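Toy Safety Begins With the Seams, Grellden Testing Office Says
09/05/2020

The Grellden Consumer Testing Office examined 530 soft toys in its most recent review period, and 36 of them were withdrawn from sale. The head of the office's toy section, who spoke on behalf of the institution, said that small parts remain the most common cause of failure.

"Parents tend to look at the label first," the section head said. "We ask them to pull on the eyes and the buttons. If a part moves under an adult's fingers, a child will have it off sooner or later."

The office receives samples from shops in Brusport and Ritham, as well as from importers who request a review before their goods reach the shelves. Each toy is assigned 2 examiners, who work separately and compare their findings at the end.

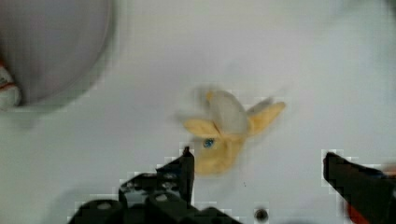

Seams are treated with the same care. According to the section head, a loose seam is often harder to detect than a loose button, and the filling behind it can be a choking hazard for infants. "We see good fabric and poor thread on the same item," the section head said. "The cost difference is very small - a few cents in most cases."

The office published its revised guide for retailers in August and has distributed 3,000 printed copies. Lahlou, a distributor with a warehouse outside Brusport, has adopted the guide for all of its plush lines. Smaller sellers have been slower to respond, and the office plans to visit them in person.

Asked about secondhand toys, the section head advised families to apply the same checks and to discard any item that has been repaired with glue. "A toy may be much loved and still be past its time," the section head said.

Retailers may request the guide in writing from the Grellden office. Requests from the public are answered by mail.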